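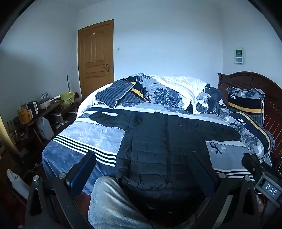
A black quilted jacket laid flat on the bed, with the two fingers of the hand-held gripper in front.

Setting up and looking after the hand-held gripper for garment work

This page is for people who take the gripper home for folding tasks. It is written for the two-finger tool with the camera looking forward between the fingers. Please read it one time completely before you switch on anything.

What you need

A hex key that fits the finger bolts, a dry cotton cloth, a soft brush, two cable ties and a flat place at the height of your knee or higher. A bed is good. Choose a garment with visible seams for the first test, for example a quilted jacket.

1. Check the fingers

Put the tool on a table with the cables off. Move each finger by hand from open to closed. The movement must be even on both sides. If one finger stops earlier, open the two bolts at its base by half a turn, press the fingers together until the pads touch on their whole length, and tighten again. Do not use force – the thread in the base is soft. Rianne Van Damme repaired two of them in May and she does not want a third.

2. Clean the pads

Brush the pads first, then wipe them. Quilted and fleece fabrics leave lint, and the pad slips much earlier than you expect. No alcohol on the pads. At Uddale we did this for one winter and the surface became hard.

3. Lay the cables

Lead the cables down under the tool and along your leg, not over the fabric. Fix them with the two ties, but leave a loop as wide as your hand behind the wrist. Without the loop the plug carries the weight each time you turn. If you work seated, check that you do not sit on the cable.

4. Set the camera view

Both fingertips must stay in view when the fingers are open. Tilt the camera until this is so, then close the fingers and look again.

5. Make the test grip

Spread the garment with the sleeves out to the sides. Grip the hem with 8 mm of fabric between the pads, lift it slowly and hold for 4 seconds. Repeat on a sleeve. If the fabric slides out, go back to step 2. If it slides only from one side, go back to step 1.

After the work

Unplug first, then close the fingers and put the tool in its case with the pads not pressed together. After nearly 55 hours of use, bring it to Recep Dağdelen at Laltcombe for new pads. Write the hours on the card inside the lid.

Last changed by Olumide Aliyu, Thu 25 January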